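Rangel 965 Key Lockbox for Listings and Rentals

By Gratine
Item 965
Color: charcoal
Fits: knobs, levers, railings, gas pipes, fence rails

If you have ever stood on a front step with two buyers, a sleeping baby in a car seat and a lockbox that would not open, you already know why we spend so much time on what looks like a very plain piece of equipment. The Rangel 965 is the portable key lockbox we make for listing agents, property managers and owners who rent out a place or two by themselves. It hangs on the door, it holds the keys, and it opens with a code you choose (and can change as often as you like, please do!). We have kept the design simple on purpose, and most of the people who order one come back for a few more before the spring market gets going.

Inside the Box

The key compartment holds 5 house keys side by side, or a smaller bunch plus a garage fob. We made it deeper than our older Jukinska box after hearing from so many condo agents, who seem to carry a building key, a unit key, a mailbox key and a pool card for every single listing. There is a soft liner so nothing rattles against the door, and a small hook at the top for the one key you want to find first.
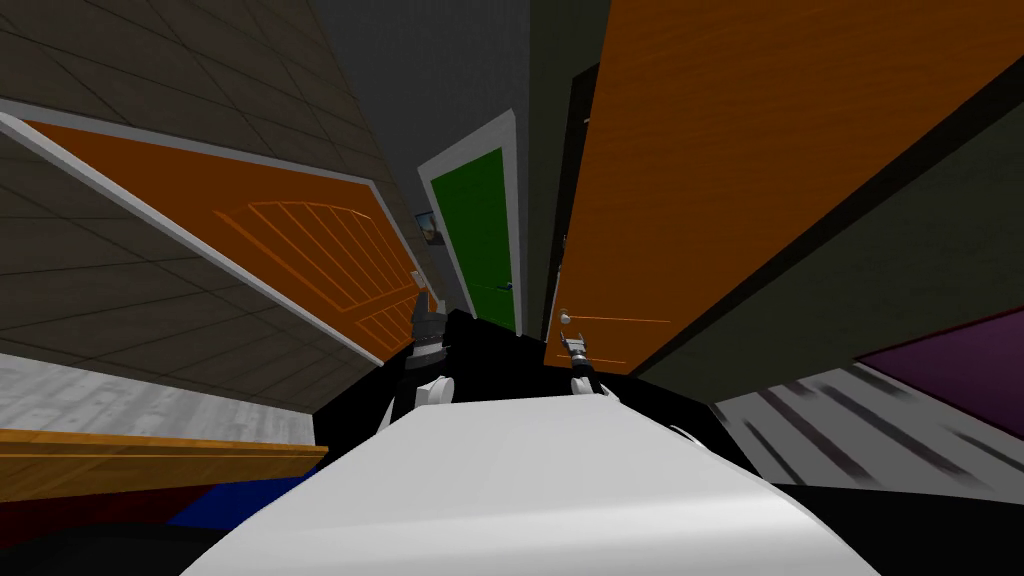 The shackle is the part we get the most mail about, and it is worth a minute of your time before you order. It comes off completely, so you can slip it over a railing or a lever and then click the body back on. Levers are easy. Round handles take a little more thought, and a round metal one on a big door, like the handle on the orange door in this hallway, should be measured behind the knob where the neck is thinnest. If the neck is slim and the knob is wider than the shackle opening, you are all set. If the knob could slide through, hang the box from a railing or order the Privunby wall plate, a bracket that screws into brick, block or wood trim and takes any 965.

Setting Your Code

The code is 4 digits on push buttons with raised numbers, easy to feel on a dark porch. To set it, open the box with the current code, slide the small switch on the back of the door to the left, press your new numbers and slide the switch home. Try it a couple of times with the door still open. Agents who manage several homes tell us they change the code after every contractor visit — a good habit, and it takes less time than finding your shoe covers. 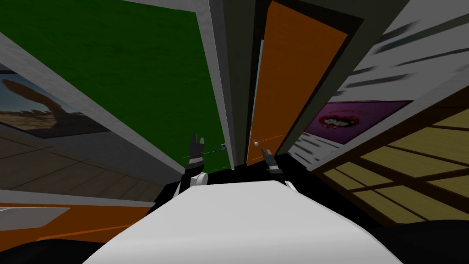 Walls, doors and furniture, with two small dark gray grippers in front.

Weather and Care

A rubber cover snaps over the buttons and keeps out rain and blowing grit. In February we hear from our northern customers about frozen buttons, and the answer is nearly always a squirt of dry graphite. Please don't use oil, it gathers dirt and gets gummy by summer.

What You Get

Lockbox with removable shackle
Rubber weather cover
Vinyl sleeve for the shackle, to protect door finishes
Code card and printed instructions

Price and Ordering

Each box is $34, with free ground shipping when you order 7 or more. Brokerages can have an office name printed on the cover; write to Jeferson Assunção in our order department and he will send you a proof before anything is printed.

Page updated Dec 4, 2018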